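Spent the afternoon at the Utia open day and my head is still full of robots. Thread!

I only went because Anežka Kopecký (we shared a desk years ago) messaged me at lunch to say there was one spot left on the 2:00 tour. Dropped everything. So glad I did.

First thing you need to know: most of Utia's robot work happens in simulation before it goes anywhere near a real arm. I knew that in a vague way. Seeing a whole kitchen up on the big screen, running live, is something else.

We had Riku Sugiyama for the demo part. He's on the team that builds the virtual kitchens, and he is the kind of person who will stop mid-sentence to show you how the light falls on a backsplash. I could have listened to him all day.

Each kitchen gets its own name so people can talk about it over lunch. We looked at two, Rerkgate and Mtshali. Rerkgate is the small plain one the new hires learn on. Mtshali is where they send everybody who thinks they're ready.

The job for the day was dishes. An arm, a bowl, a counter, a dishwasher. I do this every night of my life without a single thought and I will never feel the same about it again!

Riku put it this way: "You know where the edge of a bowl is because you've held a thousand bowls. The arm has to work out the edge every time."

They have 153 versions of the dish task. The bowl shifts a little, the rack shifts a little, the arm starts from somewhere else. A kid near the front asked if they could put a cat in. Riku wrote it down – I saw him write it down.

One thing I didn't expect was how much attention goes to the close view, right down at the fingers. From across the kitchen a grip can look perfect. Up close you find out where the rim really is.

Some views from the demo: 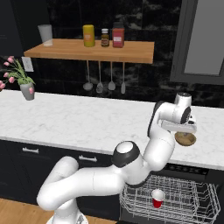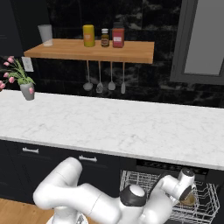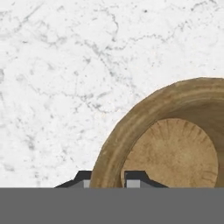
Then they let us have a go. You get a little handheld controller and 6 minutes, and the arm follows your hand. I was terrible. I went straight into the counter twice and the lady behind me laughed so hard she had to sit down (she was better than me, for the record).

What I noticed is that you stop breathing when the fingers get close. Everybody did it. A whole line of adults holding their breath over a pretend bowl.

There was a scoreboard too. Top score when I left was 94, held by a girl of 9 who told me very seriously that the trick is to "go slow and then go even slower." Writing that on my wall.

I asked Riku what part he's proudest of and he said the dishwasher racks. All those wires! Things catch on them, things tip, and if the rack is wrong then everything the arm learns from it is wrong too.

Anežka says the next open day will be in July, out at the Nandthorpe building, with real arms this time and a longer slot on the controls. Sign-up goes through the Utia page, and the afternoon tours fill first.

I'm going back for the scoreboard. Anyone want to come? I can fit three in the car if one of you doesn't mind the middle seat.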